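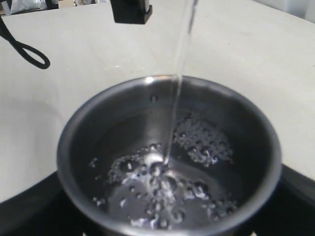 Graver Dollell 40 plug-in hybrid conversion kit

Sold and fitted in the UK by Prindby

Page last revised August 1, 2024

The Dollell 40 is a rear-axle electric drive kit for petrol hatchbacks and small vans. It adds a motor to the back of a front-wheel-drive car, a battery where the spare wheel used to live, and a charging socket behind the rear number plate. Graver, who make it, call it "the hybrid your car should have been". We sell the thing and we would not go that far.

We have been asked to sell conversion kits for years and have mostly said no. Plenty of them were heavy, badly sealed and backed by a warranty that ran out before the car was off the ramp. The Dollell is the first we have put on our price list, and we still turn customers away from it most weeks. Please read the whole page before ringing the workshop.

What it does

Below 40 mph the rear motor helps the engine, or on a gentle throttle takes over from it. Above that speed it disconnects and you are driving an ordinary petrol car with some extra weight in the boot. Graver's brochure talks a good deal about "seamless blending". In our demonstrator you can feel the motor come in, a small push from behind at walking pace, and you can hear it let go. Most people stop noticing after a few days. Some never do, and it is a fair reason not to buy.

The car can be driven on the motor alone if the road is flat and you are patient. We would not choose to join a roundabout that way.

Who it might suit

Someone who keeps their cars a long time, does short trips in town and can plug in at home. If you spend your week on the motorway, the motor will be switched off for nearly all of it and you will be paying to carry the battery about. If you are thinking of changing the car in the next couple of years, don't fit one. A used car with a factory hybrid system will be the better buy, and we don't believe you will get the cost of the kit back when you sell. Graver's sales sheet says a converted car "holds its value". We asked what that was based on and have yet to see anything we could print.

Price

The kit is £2,620 including VAT. That covers the motor and axle unit, the battery tray, the control box, the dashboard switch and a charging cable with a three-pin plug. It does not cover fitting, which is quoted car by car, or new rear springs, which many older cars need. A few websites list the same kit for less. Check whether their price includes the control box, as Graver also sell it separately and it is easy to leave off a quote.

Specification

Drive: single motor, rear wheels
Assistance up to: 40 mph
Added weight: 101 kg, including tray and brackets
Charging: three-pin domestic socket or Type 2 with adaptor (adaptor not supplied)
Spare wheel: removed, replaced by an inflation kit
Towing: not permitted once fitted
Warranty: two years, parts only, from Graver

Think hard about that weight. It is more than a grown passenger, it sits right at the back, and it is there on every journey. The rear of the car squats a little and the headlamps need setting again. Your payload drops by the same amount, so van owners who already load to the limit should leave this kit alone.

Fuel savings

The figure in Graver's brochure is for a fixed test loop, at a steady speed, with the battery full at the start. We don't quote it. What you save depends on how often you plug in, how far you go between charges and how much of your driving is under the cut-off speed. Forget to charge it for a fortnight and you will use more petrol than you did before.

We did keep a record for our own demonstrator, a five-door Tanui hatchback used for collecting parts. Over 261 trips it was plugged in every night, which is more care than most cars get. It used noticeably less fuel in town and very slightly more on the dual carriageway. One car on one set of roads proves very little, and we would rather you borrowed it for an afternoon than took our word.

Cars it fits

Tanui hatchback, three and five door, petrol, manual gearbox
Tanui estate, petrol, manual gearbox, without the self-levelling option
Tanui light van, short wheelbase only

Automatic versions are listed as "coming soon". They were listed that way when we first stocked the kit. We are not taking deposits for them.

Fitting

Allow three working days. The car goes on the ramp, the rear beam comes off and the tray is bolted in through the boot floor. There is no cutting of the main structure, though several holes are drilled, and they stay there if you later take the kit out. We do not supply the Dollell for home fitting. The battery can do serious harm to anyone who handles it without training, and Graver will not honour the warranty without a stamped fitting sheet.

You must tell your insurer before you drive the car away. Some will cover a converted car at little extra, some will want an engineer's report and some will refuse. Get the answer in writing before you order. We cannot refund a kit that has been fitted because the insurer later said no.

Things we don't like

The dashboard switch feels cheap and is lit so brightly that two customers have put tape over it. The charging flap is held by a single plastic clip. The phone app shows how much "planet-friendly" driving you have done, with no explanation of how it adds that up, and it logs you out whenever it updates. You can ignore the app completely and the car drives just the same.

The handbook is thin. We give out our own four-page sheet with it, covering charging, jacking points and what the warning lights mean.

Ordering

Kits are ordered from Graver once we have looked over your car, and the inspection is free. Bring the V5C and the service history. If there is rust around the rear beam mountings we will say no, and a repair elsewhere won't change that unless we can see the metal before it is painted. Demonstrator drives are on weekday afternoons by appointment at the Prindby workshop counter.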